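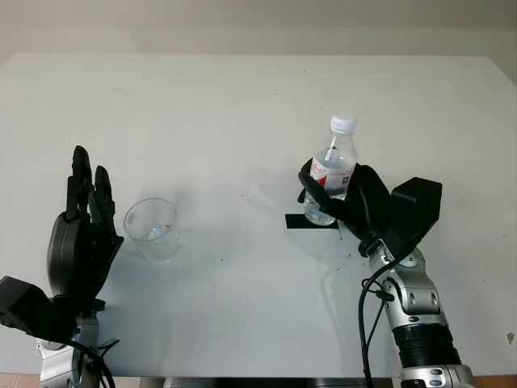

A Day at the Sorensen Paddle Works, Motden

Sun 8 October

I started to paddle sea kayaks quite late in life, and in all those years I never saw how a paddle is made. When our club got the invitation to the open day at Sorensen, I put my name on the list the same evening. Dénes Gál drove, I did the map and the sandwiches, and we were in Motden before the gates opened. The last part of the road follows the river and it was under fog, so Dénes drove very slowly and we discussed the whole time whether we had passed the turn. We had not.

The works is in two long brick buildings with a yard between them. In former times it was a place for making rope, and over one door you can still see the iron hooks. There is a small shop at the front, but on the open day the shop was closed until noon so that the staff could help with the tours. A few people were not happy about this. I understood it, but a note on the invitation would have been good.

The tour

We were divided into groups at the door and each group got a guide. Ours was Mio Mizuno, who works on the blade side and has been with the company for 5 years. She spoke clearly and waited until the people at the back had arrived before she began to explain, and I was grateful, as English is my third language and the machines in the first building are loud.

The first room is the wood store. Sorensen still makes one wooden touring paddle, and the boards lie here on racks with small sticks between them so that the air can go through. Mio let us smell the cedar. She said they refuse a good part of the boards that are delivered, mostly for the grain, and the refused ones go to a man in Skendham who builds garden benches. One person in our group asked if he could buy some for himself. She wrote down his e-mail address.

Then comes the gluing. A shaft is not one piece but several thin strips with a lighter wood in the middle. The strips are glued and pressed together, and they stay in the clamps overnight. Dénes has made two paddles himself in his garage, and he wanted to know everything about the glue, how long it stays open and what they do in winter when the room is cold. I have to say that this conversation was longer than I would have liked, but Mio had a good answer for each thing. The room is heated, and in summer they simply start earlier in the morning.

The shaping room was for me the best of the whole day. An older colleague was working on a blade with a spokeshave, and he did not stop for us, he only moved a little to the side so that we could see. The shavings were so thin that they moved when someone walked past. Every blade is checked against a template at several places, and at the end the man closes his eyes and feels it with his thumbs. He finds the bumps like this better than with the template, he told us. I tried it also, on a blade that he had marked with pencil, and I found nothing.

Carbon and foam

In the second building they make the carbon and fiberglass paddles, and these are of course most of the business. We had to look through a window at the cutting and the sanding, because of the dust. The molding we could see from close. Two halves of a mold are closed around the foam core and the cloth, then it goes into the press at 60 degrees Celsius. I had imagined something much hotter. The time in the press depends on the model and Mio did not want to tell us the exact times, which is fair.

The foam cores come from Stoltix. Until last May they were cut in the house, but the old saw was always in repair and the new cores arrive already in the right form. One visitor asked if the quality has gone down with this. Mio said she was against the change at the beginning and now she would not go back. The weight is more even from one blade to the next, and with a pair of blades you notice this in your wrists after some hours on the water. I use one of the older models, and when we came home I put both blades on the kitchen scale. There is a difference, but a small one, and I never felt it before I knew.

We also saw the place where the joint is fitted in the middle, for the paddles that you can take apart. This is the part where sand gets in and where most owners write to complain. The advice of the works is simple: rinse with fresh water after every trip, take it apart to dry, and never put grease or oil on it. I am guilty of the grease. Mio said that half of the repairs on her shelf have grease in the joint, and she can see on my face that I am one of those people.

The testing corner

At the end of the second building is a corner where shafts are bent until they break. A shaft lies on two supports, a weight pulls down in the middle, and a dial shows how far it bends. They broke one for every group. When it went, it made such a noise that a child behind us began to cry and then asked immediately if they could do another one. The fiberglass shaft bends a long way and gives some warning. The carbon one does not.

I asked what breaks a paddle in real life. It is hardly ever the paddling, she answered. It is the car door, and people who push themselves up from a stony beach with the blade as a walking stick. They repair blades if the core is dry, and they tell you before they begin what it will cost.

Lunch and the talks

Lunch was in the old canteen, soup and bread and a very good plum cake. The line was long. They had expected fewer guests, I think, and the soup was finished before the last groups came out, but there was enough cake for everyone. Dénes had two pieces and carried a third one in a napkin to the car.

After lunch there were short talks upstairs. I went to the one about choosing the length, and I wrote down what was new for me:

Stand in the boat shop in your paddling shoes, or you measure yourself too tall.
The width of the boat counts more than your height. A person in a boat of 55 cm can use a shorter paddle than the same person in a wide recreational boat.
If your hands are always sliding toward the middle, the paddle is probably too long for you.
The angle between the blades is mostly a habit. Change it in small steps over a season and not all at once before a holiday.

The speaker was a little fast and the slides were full of text, but he stayed afterward and answered questions one by one at the side of the room. I asked him about pain in the left elbow. He looked at how I hold my hands and told me to open the fingers of the upper hand on every stroke. I have tried it since then on two evenings. The elbow is a bit better, but two evenings are not much. 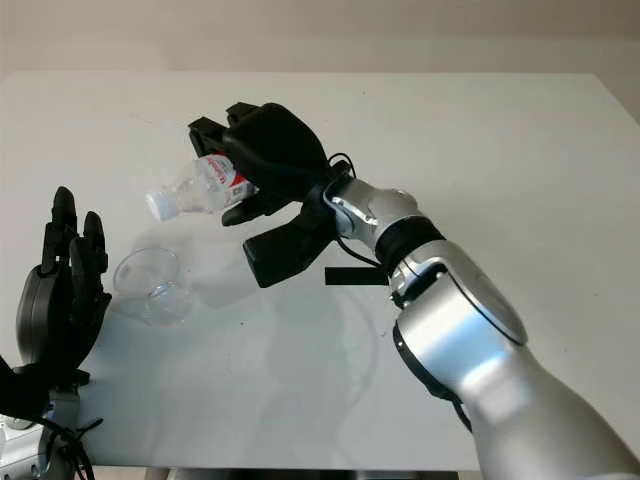
White table, clear plastic cup.

On the water

Behind the works there is a wooden dock on the river, and from two o'clock you could borrow any paddle of the range and try it. You needed your own life jacket or you took one from the box. By then the fog was gone and it was almost warm, with no wind, so it was too easy to be a real test, but I was glad of the sun.

I tried four paddles. The light carbon one with the narrow blade was a pleasure, I have never held anything that wanted so little from my arms. It also costs 400 dollars, and I paddle mostly on weekends. The wooden one felt warm in the hand and a little slow at the start of the stroke, and then very quiet. I do not know how to say it in a better way. Dénes came back from his round with the wooden one and did not want to give it to the next person, and there was a line. In the end he ordered one. The waiting time is long, as they make them only in the winter months, so he will have it for next spring.

Some practical notes for those who want to go another year:

The parking is small and the yard is kept free for trailers. Come early, or leave the car at the church and walk along the river.
Wear closed shoes. Two people in sandals were not allowed into the first building.
The second building has stairs and no elevator. The talks are upstairs, so ask at the door if this is a problem for you.
Photos are allowed everywhere except at the molds.
The shop takes cards. The cake is cash only.
Bring dry socks for the way home if you plan to try the paddles.

We left when they began to carry the paddles back inside. On the way we stopped in Skendham, where Dénes wanted to see the benches made from the refused boards, but the workshop was closed on Sunday and we could only look over the fence. I bought new drip rings at the works and a small brush for the joint. The grease is now out of mine, it took an old toothbrush, warm soap water and most of an evening, and the two halves go together with a click that I had forgotten.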